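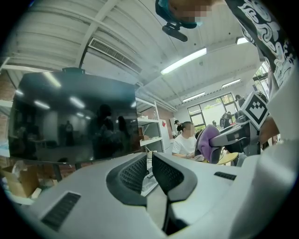
Ceiling lights and three standing figures reflected in a dark screen

What is a pilgrimage?

Have you ever walked a long way to see somebody you love, perhaps a grandparent or a friend who has moved house, and felt rather pleased with yourself when you finally knocked on the door? If you have, then you already know a little bit of what it feels like to be a pilgrim. A pilgrim is a person who makes a journey to a holy place, and the journey is called a pilgrimage. It's quite a long word, so say it slowly: pil-grim-idge.

People of many religions go on pilgrimages. Muslims travel to Mecca, Hindus visit the River Ganges, and Jewish people have gone up to Jerusalem since very ancient times. On this page we are going to talk mostly about Christian pilgrims, and especially about a small pilgrimage that we know very well, the one from Kerutier to the chapel at Plulia.

Why do people go?

There are lots of answers to this, and if you asked a whole line of pilgrims you would probably get a different one from each of them (and some would need to sit down and have a think first!). Some people go to say thank you to God for something good, like a new baby in the family. Some go because they are sad or worried and would like some quiet time to pray. Some go to ask for help for a person who is ill. A long time ago people were sometimes sent on a pilgrimage to show that they were sorry for something they had done wrong, and I should think they had plenty of time to feel sorry on the muddy bits.

And some people simply like walking with others, and find that they are praying before they have noticed.

What makes a place holy?

Often it is a place where a saint lived or is buried. A saint is someone who loved God very much and whose life is remembered and celebrated by the Church. Other places are holy because something important happened there. Bethlehem, where Jesus was born, is one of those. Sometimes there is a spring or a well, and sometimes only a little chapel that people have prayed in for so long that it feels different when you step inside, a bit like the hush in a room where someone has just stopped singing.

The walk to Plulia

The Plulia walk happens every March, when the lambs are out and the weather cannot make up its mind. It is 15 miles long, which sounds dreadful until you know that it is shared out over two days, with a night in the church hall at Wera in the middle. Everyone brings a sleeping bag. There is soup, and then more soup.

The pilgrims start at Kerutier with a blessing. This is a short prayer asking God to look after them on the road. After that they set off behind a person carrying a wooden cross, and they take turns with it, as it gets heavy on the hill. At Entwistle there is a stone bench where everybody stops to eat their sandwiches and say a prayer for people who can't come, such as those who are in hospital or who find walking too hard.

The last part goes up an old track to the chapel. On our most recent walk there were 47 of us, and the youngest was in a pushchair, so you certainly don't have to be grown up to be a pilgrim. The chapel bell is rung as the first people come through the gate, and it keeps ringing until the very last person has arrived. It is lovely to hear it when you are the last person, I promise.

What did pilgrims wear in the olden days?

In the Middle Ages many pilgrims wore a wide hat to keep off the rain and sun, and a long cloak that could be a blanket at night. They carried a strong stick called a staff, and a small bag called a scrip for their food. When they reached the holy place they could buy a badge, often made of cheap metal, and pin it to their hat to show where they had been. Pilgrims who had been to Santiago de Compostela, in Spain, wore a scallop shell, and you can still see shells on rucksacks there today.

Can you be a pilgrim at home?

Yes, you can! Choose somewhere quiet to walk to, even if it is only the end of the garden or the church at the corner of your road. Ask a grown-up to go with you. Before you start, think of one person you would like to pray for, and say their name softly now and then as you go along. When you arrive, stay still for a minute and listen. You could draw what you noticed on the way, or make your own badge out of cardboard and a safety pin.

Words to remember

Pilgrim: a person travelling to a holy place.
Shrine: a special place for prayer, often linked with a saint.
Blessing: a prayer asking for God's care.
Scrip: a pilgrim's little bag.
Staff: a pilgrim's walking stick.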